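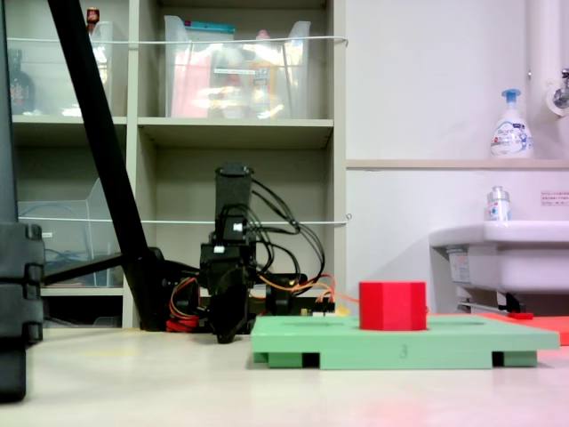

**Despina Dumitrescu**
Arm team lead, Wallmont Robotics Club
Revised 25 Jul 2026

## Section 4: Setting up the arm for block practice

Okay, arm is out of its box, you've read the wiring section (please tell me you've read the wiring section), and now you want to pick something up! This part gets you from a powered-down arm to your first practice run with the red octagonal block and the green tray. I wrote most of it sitting on the floor next to the arm, so if a step seems weirdly specific, I probably got it wrong myself first.

We call the arm Rusu and the control program Zendon. Both names come up a lot from here on.

### 4.1 Before you switch anything on

1. Clear a patch of floor big enough for the arm to swing all the way around. Backpacks go on the other side of the room.
2. Stand Rusu up and press down on the base with your palm. If it rocks, turn it a little and try again.
3. Follow the black cable bundle from the upper joints down to the base with your finger. It should make a nice lazy arch out to the side. If it's pulled tight anywhere, loosen it now.
4. Check the small white connectors on the upper modules. Push each one in gently until it stops. Don't wiggle them - I've bent pins that way.
5. Spread out the red and orange wires around the base so none of them are under it.

> **Caution:** Power stays off for all five steps. The joints go stiff the moment they get power, and if your hand is between two modules you'll get a good pinch.

### 4.2 Placing the tray and the block

1. Set the mint-green tray down on its two darker feet, on the same floor as the arm. The side with the little embossed 3 is the front. Pick which way it faces and keep it that way all session!
2. Slide the tray toward the gripper until the arm can get over the middle of it without stretching out straight. A fully straight arm shakes, and you'll miss.
3. Put the red block near the middle of the tray, sitting on one of its flat ends.
4. Check that the block doesn't rock where it crosses the groove.
5. Look at the orange wiring one more time. If it runs past the tray, leave plenty of slack, and make sure there's none on top of the tray.

**Note:** The flat red-orange board is for Section 5. You can leave it on the floor behind the tray if you like (I usually do), but skip it for now. Beginners always want to jump ahead to it, me included.

### 4.3 Waking up the arm

1. Hold the top section lightly with one hand, keeping your fingers off the joints.
2. Turn on the power supply with your other hand.
3. Wait for the arm to stiffen, then let go slowly.
4. Open Zendon and choose **Connect**. If it can't find the arm, unplug the control cable at the laptop end, plug it back in, and choose **Connect** again.
5. Set the speed to 200. The slider goes a lot higher and I know it's tempting, but 200 is the club limit until you've passed your floor check.
6. Press **Rest**. The gripper should end up pointing down at the floor with its fingers clear of everything.

> **Caution:** If the arm heads somewhere you didn't expect, hit the power switch. Please don't try to catch it! It will sag when the power goes, so move the tray out from under it before you start over.

### 4.4 Your first pick

1. Load the practice routine, number 341 in the list.
2. Run it once with no block on the tray and watch where the fingers close.
3. If they close off to one side, move the tray to match. Moving the tray is so much faster than editing positions, trust me.
4. Put the block back and run the routine again, this time with your hand on the power switch.
5. If the fingers slip off, turn the block a little so they meet two flat sides instead of the corners between them. That fixed it for most of our Zomville team back in December.
6. Write the tray position in the log before you pack up.

**Note:** A pick counts when the block comes up, stays up for a slow count of four, and goes back on the tray without tipping. You need 2 good ones in a row before you move on to Section 5.

### 4.5 Packing up

1. Press **Rest**, hold the top section, and switch off.
2. Let the arm settle into your hand and lower it. Don't let it drop onto the gripper.
3. Coil the loose wires in big loops - tight little coils break the strands inside, and then I'm the one soldering on competition morning.
4. Put the block and tray away together. If you find a crack in either one, leave me a note with it and I'll print another.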